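I've sat through a lot of student showcases, and I usually sneak out by the second demo. At Skindley I stayed until they were stacking the chairs!

The robotics club there meets at four in the old art room, and this year's project is tidying a desk. Sounds easy, right? You tell the arm where the pens go, it puts them there, everybody claps. Dace Kalniņš, who coaches the team (and drives the van, and buys the pizza), just laughed when I said so. They've logged 3844 practice runs since January and want 4000 before the Wallner Cup.

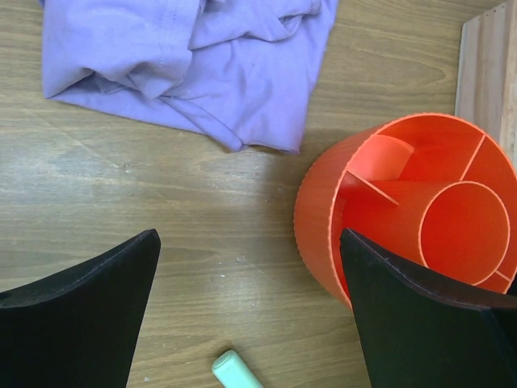

Soft stuff is what drives them nuts. A shirt never lands the same way twice, so the kids take turns dropping one on the table and arguing over where the arm should grab it. I got a turn too – my drop was apparently "too neat," and a ninth grader redid it for me.

Each run gets scored out of 30, and the best one I saw came in at 22, with some 40 people leaning over each other to watch. Then the next one scored a four, and they cheered for that as well. Dace wrote both numbers on the whiteboard, somebody went looking for a charger, and I asked if I could come back next month.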